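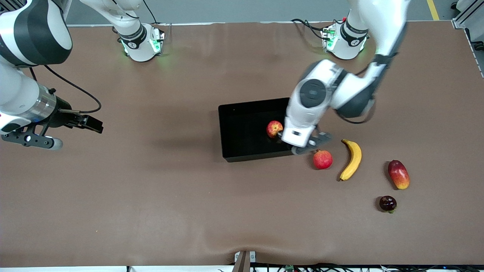 A table covered in brown paper, with grey floor behind it.

News > Community > Multport

Print | E-mail
Reading time: 2 minutes

Multport craft market to move indoors from October

Sunday, July 29, 2018

The Multport craft market will leave the foreshore car park in October and move into the old Zarcombe wool store, organisers said.

Market coordinator Styliani Liapis said wind had forced the cancellation of two market days this year and stallholders were tired of chasing their awnings.

The wool store has room for 50 stalls, slightly fewer than the car park. Existing stallholders will get first choice of sites. Fees stay the same until the end of the year.

A petition asking for an indoor venue drew 2,266 signatures over the summer and autumn.

Potter Dionysis Psarras, who has sold at the market since it began, said he would miss the passing trade from the beach. "People walked up in their thongs and bought a mug," he said. "I don't know if they'll cross the highway for one."

Parking for roughly 200 cars will be available behind the building, with entry from the Setik Road side only.

Stall applications close on the last Friday of August.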